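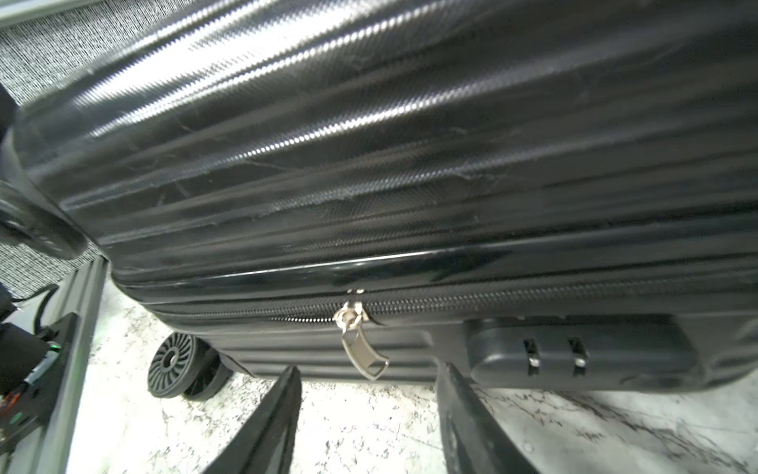 Gripper fingers under the zipper pull, black hard-shell case. See item 3.

Print this page | E-mail this page

GULTWOOD HANDLING PRACTICE GROUP
Minutes of the meeting held Aug 12, 2018, Tiststead annex, upstairs room

Present: the chair, the secretary, two members from Figueiredo, one member from Trivetti, the safety lead, three operators from the luggage cell.
Apologies: the purchasing member, who sent a spreadsheet.

1. Minutes of the July meeting

Approved with one correction. Under item 5, "the arm shall be respected at all times" should read "the arm shall be inspected at all times." One operator asked that the original wording be kept as an alternative. Not carried.

2. Matters arising

The laminated speed card has been put up at the cell. It is in a typeface that can be read by anyone willing to kneel. The secretary will print a larger one.

The word "gently" has been removed from the draft code wherever it was found. It was found in the foreword, in sections 2 and 4, and in the definition of "gently." The safety lead will replace it with numbers.

3. Section 4 of the draft code: approach and contact on hard-shell luggage

This took most of the meeting.

4.1 Approach speed. The draft gives a limit of 300 millimeters per second in free space and 200 once the fingers are near the case. Figueiredo asked what "near" meant. The chair said it meant close. After discussion it was agreed that the slow zone starts where the wrist camera can no longer see the whole case, and that the programmer writes the distance on the job sheet before the first run. Adopted.

4.2 Zipper pulls. The draft had nothing on these. The operators wanted a rule, having views. A pull hangs where it likes and can end up right over the gap between the fingers, and a grasp planned on the shell alone takes no account of it. Agreed text: "Before closing, the operator or the vision check shall confirm that no zipper pull, strap or tag lies between the fingers, unless the pull is the thing to be grasped." The last clause was added by Trivetti and is the only part everybody liked on first reading.

4.3 Locks and latches. No finger contact on a lock housing or latch plate unless the task sheet says so. Figueiredo thought this was obvious. The safety lead replied that so was the last one, and it had taken twenty minutes. Adopted.

4.4 Surface marks. Long discussion. A black ribbed shell shows every scuff along its ridges, and after a few days no two people agree on which ones came with the case. From now on the condition of each case is recorded before it goes into the cell, using form 622. A mark not on the form belongs to the cell. The operators asked that this be minuted as "adopted over groaning."

4.5 Reflections. Glossy ridges under overhead light give bright bands that an edge finder may take for seams. Trivetti proposed diffusers. The chair proposed asking what diffusers cost. Until we know, the code will say that seam detection on a glossy shell must be confirmed from a second camera position.

4. Section 5: wheels and casters

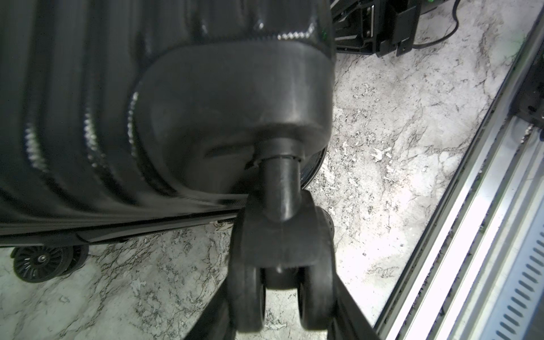

Fingers either side of a twin caster. See 5.2.

5.1 The draft said casters are "not to be gripped." It was pointed out that half the tasks on the Tiststead list involve casters, so the rule would forbid our own work. Struck.

5.2 Replacement text: "A swivel caster shall be treated as a moving part. The fingers shall approach the bracket along a line agreed on the job sheet, and closing force shall start at the lowest setting." Figueiredo wanted "bracket or wheel." The operators wanted "bracket" alone, on the grounds that a wheel turns, which they felt was the main thing to know about it. The second version was adopted by a show of hands, one member abstaining in order to finish a sandwich.

5.3 A case standing on its wheels is not a fixed workpiece. If the task needs it to stay put, block it. If the task doesn't, write down why not. Adopted.

5. Cables and floor

Nothing on the floor inside the reach of the arm unless it is on the cell drawing. Cables that have to cross the floor are to be routed along the rail and held down. The secretary asked whether this applied to the meeting room and was told that the meeting room has no arm. The secretary observed that it still has a cable, and rubbed an ankle.

6. Numbering

The draft code is to be filed as document 441. Trivetti already has a 441, which deals with parking. Both will keep the number for now – anyone ordering a copy should say which they want.

7. Any other business

The red tape on the cell boundary has come up again at the corner. One operator will relay it with the wide kind.

The emergency stop check moves from the end of the shift to the start. There was surprise that it had been at the end.

Actions
Safety lead: replace "gently" with numbers, sections 2 and 4.
Secretary: larger speed card; circulate form 622.
Trivetti: price for diffusers.
Figueiredo: job sheet template with a box for the slow zone distance.
Operators: boundary tape.

Next meeting to be fixed by e-mail. Members are asked to reply to the sender only.

Print this page | E-mail this page

This site uses cookies to remember your settings. By continuing to browse you accept their use. OK | More information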